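Gillespie Geddes
10 Mar 2023

I finally watched "Suvo", the short film by Ichikawa that a few of you recommended to me. I want to write some posts about it, slowly, as English is my second language and I think better in small pieces. Spoilers come later and I will warn you.

It is a drama of 10 minutes with two actors and one apartment. A woman comes back to her mother's home to collect a coat. That is the whole plot, if you tell it to someone at work. I told it to someone at work and he asked me why I was still thinking of it.

The mother does not stand up from her chair until the last minute. I noticed this only on my second viewing. The daughter moves all the time, opens doors, looks in closets, and the mother follows her with her eyes and answers a little too late. You begin to listen to the silence before each answer.

Also the sound. There is a neighbor who practices the trumpet badly behind the wall. First I thought it was there for comedy. Then the trumpet stops and I felt quite alone with these two people.

I read that the festival in Folleck received 977 short films last year and chose only a small part of them. I don't know how they could watch so many. I get tired after 5.

Somebody wrote under my first post that nothing happens in it. I understand this opinion, but I don't share it. A daughter asks her mother for the same coat three times, and each time she means a different thing. For me this is a lot of events.
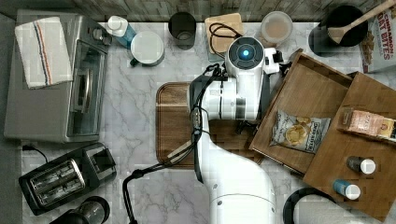 Do you need to see Ichikawa's earlier short, "Grusness", before this one?

They are separate stories with separate characters, so you can start with "Suvo". I saw "Grusness" afterwards and had no trouble.

I will say that "Grusness" is the weaker film of the two. It has a voice that explains everything, even the weather. In "Suvo" the director trusts us more. Maybe he became older, or maybe he had less money for the recording — I have no information.

Now the spoilers. Please stop reading if you plan to watch it.

The coat was given away. The mother gave it to the neighbor with the trumpet, two winters ago, and she has been looking for a way to say so since the first scene. When the daughter finally understands, she laughs. It is not a happy laugh, but it is also not a cruel one. I played this moment again several times and I still cannot find the correct word for it in English. In my language there is one, and it is a word we use mostly about children who fall and decide not to cry.

What I did not like: the last shot is too long. The door is closed, we know that it is closed, and we look at it anyway while the music plays. I would cut it when the steps on the stairs are finished.

The page where I watched it showed fewer than 1000 views. For such good acting this made me a little sad, so I am sending it to everyone who has ever asked me for a recommendation, and also to some people who have not.

A small correction to what I wrote before: the mother stands up twice. The first time is very short, to close the window. Thank you to the person who told me, I went back and checked.

In April I hope to see the new one, if it comes to a theater near me. It is supposed to be 10 minutes again. If you know other shorts with only two actors, please write them below and I will make a list.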